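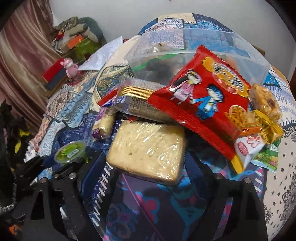
Bed snacking

Bed snacking is the practice of eating small, mostly packaged foods on or in a bed, usually from a supply brought there for the purpose. It differs from breakfast in bed, which involves a tray, a second person and some kind of occasion. Bed snacking requires none of these. The food is generally eaten by hand, straight from the wrapper, at a time of day the eater would not care to put on a form.

The supply itself is known in household writing as the bed hoard, the blanket larder or simply the pile. It may be brought in a bag or box and tipped out, or it may build up one item at a time, in which case its owner will often deny that it exists.

Terminology

The word "snack" is used loosely. A single wrapped cake is a snack. Eight wrapped cakes are also a snack, provided they are eaten with pauses. The term "midnight feast", familiar from boarding-school stories, describes a related but more sociable event and tends to be reserved for children, who are expected to whisper. Adults doing the same thing are said to be "having a bit of something".

The household writer Teodoro Carretero, whose booklet The Horizontal Larder runs to 299 pages and is still called a booklet, divides bed snackers into grazers and settlers. Grazers bring one item, finish it and get up for another. Settlers bring everything at the start. Carretero regards grazing as the tidier method and settling as the one people will really use in October, when the floor is cold.

Composition of the pile

A typical pile is mixed. Sweet items outnumber savoury ones in most households, and soft items outlast crunchy ones, since crunchy items are eaten first while there is still some enthusiasm for chewing. The usual contents fall into a few broad groups.

Plain cakes. Pale yellow cakes in clear wrap, cut or baked as rectangles, are a mainstay. They travel well and ask little of the eater. Their weakness is the crumb, which is visible through the wrapping before the thing is even opened and ought to be taken as a warning.

Pastries. These are more attractive than cakes and considerably worse behaved. A pastry closed with a gold twist tie has an air of being a present, and shredded golden bits tend to come away inside the film. They will come out with the pastry. There is no known technique for opening one of these over bedding with dignity.

Wafers. A wafer biscuit is light, dry and easily broken. It should sit at the top of any pile or to one side, and is commonly found near the bottom.

Rolls. Pale cylindrical rolls in clear plastic are the quiet members of the group. They roll off the bed if it slopes, and most beds slope a little as soon as somebody sits down.

Large bags. One big bag normally dominates. Red is a popular colour for it, and cheerful cartoon children are popular on the front, sometimes holding hands, an arrangement seldom maintained by real children once the bag is open. The crimped edge is meant to be pulled apart gently. It is more often torn downwards, after which the bag can no longer be stood up or closed.

Small packets. The remainder consists of little sachets and wrapped pieces in white, red, green and other colours. They are forgotten at once and found again when the sheets are changed.

The container

Many hoards include a clear plastic storage box. The theory is that everything lives in the box, the lid goes on and the bed stays clean. In practice the box and its contents are often seen side by side, the snacks spread over the blanket and the box holding a few crumbs and the one thing no one fancied.

Writers on the subject disagree about what the box is for. Carretero lists it as storage. The Botholm Household Almanac, which gives bed snacking two pages between bath mats and blinds, recommends it as a place for empty wrappers. A third view holds that the box is there to make the owner feel organised, and that it does this equally well when it has hardly anything in it.

Transparent boxes are preferred to coloured ones. They allow the contents to be checked without lifting the lid, and they allow anybody else in the house to do the same, which has led some owners to reconsider the point.

Bedding

Choice of blanket has a considerable effect on the practice. White bedding shows everything and is chosen by people who do not eat in bed or who believe they do not. Dark blue is more forgiving, and a busy pattern more forgiving still. Swirls in purple, pink and turquoise will hide a surprising amount, and rows of short white dashes have the further merit of looking rather like crumbs already, so that a few more make little difference to the overall effect.

The drawback is that a crumb which cannot be seen can still be felt. This is generally discovered at two in the morning, by the foot.

Smooth, closely woven fabrics can be shaken clean. Fleece holds on to what it is given. A blanket kept on top of the usual bedding for eating purposes, and taken away before sleep, is the standard advice. It is followed for the first week.

Sorting and clearing

Clearing a pile is a short job that is put off for a long time. The Almanac suggests that 20 minutes is ample, including the argument. The usual order is as follows.

Large bags are lifted first, upright if they are open, and kept by the top edge. Anything in loose film comes next, held from beneath so that broken pieces stay in the wrapping. Firm items such as rolls and wrapped cakes can be picked up in any order and do not mind. Small packets are gathered last, by hand, with a pass of the palm across the blanket to find those that have slid into a fold.

Items are then put back into the box with the heaviest at the bottom and wafers on top. If the lid will not close, the large bag is the reason. It goes beside the box, or is finished, which many consider the simpler course.

The blanket is folded inwards from its corners, carried outside and shaken downwind. Shaking it over the bedroom floor is faster and moves the problem by two feet.

Equipment

A modest trade has grown up around the habit. The Kametti bed tray, with its raised rim, catches crumbs well but has to be kept level, and so demands a posture most bed snackers have gone to bed to avoid. The Zotora pouch hangs from the side of the mattress and holds packets upright within reach. Owners speak well of it until they have to get out on that side. The Mizuno crumb brush is a small stiff brush with its own pan, much praised and usually kept in the kitchen, where there is already a brush.

None of these has displaced the ordinary method, in which the snacks are placed directly on the blanket and moved aside when somebody wants to lie down.

Etiquette

Where a bed is shared, the pile is shared too, at least in principle. Custom allows each person to reserve one item by moving it slightly closer to themselves. Wrappers should be opened before the other person is asleep, or else opened quickly; opening a crackly film slowly, out of consideration, makes the same noise for much longer.

The last item in the pile belongs to whoever bought it. If this cannot be established, it is cut in half, and the halves are never equal.

See also: Breakfast in bed; Biscuit tin; Crumb; Midnight feast; Picnic (indoor)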